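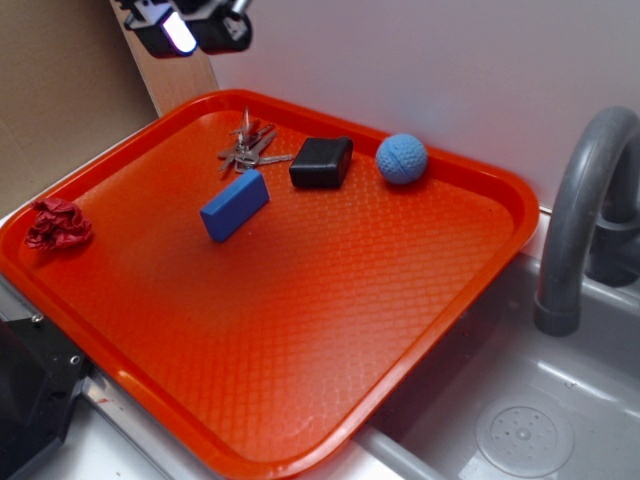 Cirnell Opens Its Doors to Beaders with a Summer of Classes, Swaps, and a Brand-New Pattern Library

Posted in April by the Cirnell Studio Team

7 min read

Cirnell, the neighborhood bead shop and teaching studio on the corner of Troncoso Street, is delighted to announce its biggest season of classes and community events so far. Starting in May and running through the end of August, the studio will host weekly stitching circles, a full beginner series, two bead swaps, and the opening of a free pattern library that customers have been asking about for longer than we would like to admit.

The pattern library is the part we are most excited about, so we will start there. Over the years our customers and teachers have handed us folders, binders, shoeboxes, and the occasional grocery bag full of designs, many of them drawn by hand on graph paper. We have spent the winter sorting through them, asking the designers for their blessing, and redrawing the ones that had faded. When the library opens in May it will hold 1,546 patterns, from simple daisy chain bracelets to some very ambitious collars that will keep you busy until the holidays. Anyone may come in, sit down at the long table by the window, and work from any of them at no charge. You do not need to buy your beads from us, although we will naturally be very happy if you do!

Patterns are filed by stitch first and by type of jewelry second. That means all the peyote designs live together, then all the right-angle weave, then herringbone, brick stitch, netting, and so on, with a separate drawer for stringing and another for wirework. We tried filing by difficulty, and it lasted one afternoon. What one beader calls easy, another calls a reason to take up knitting, and so we have put a small note inside each folder instead that says what you ought to know before you begin.

Visitors are welcome to trace or copy a pattern by hand for personal use. If a designer has asked that finished pieces not be sold, you will find that written on the front of the folder in green ink, and we ask everybody to respect it.

The Beginner Series

For those who have never threaded a needle, or who did so once at summer camp and remember it fondly, our beginner series returns with a new lineup. It is made up of six classes, and you can take them in order or drop in on the ones that interest you.

The first class covers stringing, crimping, and how to choose a clasp that you can fasten by yourself with one hand. The second is all about knotting between beads, with silk and with nylon, and each student goes home with a short knotted strand. The third and fourth cover flat peyote in even and odd counts. Odd count gets its own evening because that turn at the end of the row deserves patience, and we would much sooner go slowly than send anyone home frustrated. The fifth class is brick stitch earrings, a perennial favorite, and the sixth is an open session where you bring a project you have already started and a teacher sits down beside you to help you get it moving again.

Classes begin at 6:30 in the evening and end at 8:30, with a break in the middle for tea. All thread, needles, and beads are included. Please bring reading glasses if you use them — we keep spares at the counter, but they are never quite the right strength.

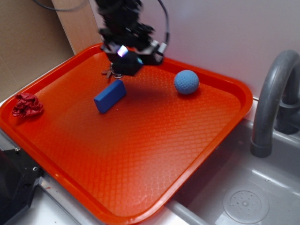 We are keeping the groups small, with no more than eight people at a table, so that everybody has good light and enough room for their elbows. If a class fills up, please do put your name on the waiting list. Plans change in the summer, and we nearly always find a seat for people who are able to come on short notice.

New This Season: The Vakier Necklace

Every summer we choose one large project and work on it together, and this year's is the Vakier, a graduated netted necklace designed in our own studio. It is named for the lake where the first version was sketched out one rainy vacation, and its colors shift from pale gray at the clasp to a deep, stormy teal at the center. The finished piece uses 3,105 beads, which sounds like a great many until you get into the rhythm of the netting and find that an evening has slipped by without your noticing.

We will be working on the Vakier in four monthly sessions. In May we will make the base row and get the tension right. In June we will build the first three rows of netting, and in July we will add the drops. August is set aside for the clasp, for any repairs, and for wearing our necklaces out to supper together, as has become the custom.

Kits are available in the original lake colors as well as in a warm version with honey, rust, and cream, and in an all-white version for anyone with a wedding on the calendar. We have made up 200 kits in total. Last summer's project sold out before the second session, and we were sorry to turn people away, so please ask us to set one aside if you know you would like to join. The instructions will go into the pattern library in September for those who would prefer to choose their own beads.

Some experience with netting will be helpful for the Vakier, but it is not a requirement. If you have taken the peyote classes and feel comfortable reading a diagram, you will be fine, and you will be sitting among people who love to help.

Bead Swaps in June and August

Our bead swaps came about when one of us finally cleaned out a closet, and they have grown into something we look forward to all year. The idea is a simple one. Bring the beads you no longer love, in bags or tubes with the size written on them if you know it, and trade them for beads that someone else no longer loves. Findings, spools of thread, and half-finished projects are all welcome too. One of the prettiest bracelets in our display case started out as somebody's abandoned cuff.

The June swap will take place in the studio from 10 in the morning until 1 in the afternoon. The August swap will be held outdoors in the courtyard, weather permitting, and will move inside if there is any wind at all. Loose seed beads and a breeze are a poor match, and we have swept that courtyard often enough to know.

Anything left on the tables at the end of the August swap will be sorted and passed along to the after-school craft program at Hileretti Hall, two blocks over. Last year's swaps sent 1,681 tubes and bags of beads their way, and the thank-you bracelets that came back are hanging beside our register. Do take a look the next time you are in.

Weekly Stitching Circle

The stitching circle is the oldest of our events and the least formal. It meets every week in the late afternoon, from 4 until whenever people need to go home and start dinner. There is no teacher and no fee. People bring whatever they are working on, and while most of it is beadwork, we have had embroidery, crochet, and one very handsome hooked rug. Newcomers should feel free to walk right in and take any open chair. Someone will move over.

Over the summer the circle will also have the use of the back patio, where the light stays good until well into the evening. We have new umbrellas this year, and the chairs have cushions at last.

How to Sign Up

Registration for all classes opens at 9 in the morning on the first of May, both at the shop counter and by telephone. The beginner classes may be booked one at a time or as a set of six, with a small discount on the full set. Places in the Vakier sessions are booked for all four months together, and the kit is paid for when you reserve your seat. If you need to cancel, let us know two days ahead and we will gladly move you to another class or return your money.

The stitching circle, the bead swaps, and the pattern library do not require registration. The studio is on the ground floor with a level entrance, and there is street parking on Troncoso after 5.

About Cirnell

Cirnell is an independent bead shop and teaching studio offering seed beads, crystals, gemstones, findings, and tools, along with classes for every level of experience. The studio keeps its own line of kits, designed and packed on the premises, and stays open late on class evenings for anyone who has just discovered that they are one bead short. Questions about the summer season can be brought to the counter at any time during shop hours, and printed schedules are in the basket by the front door.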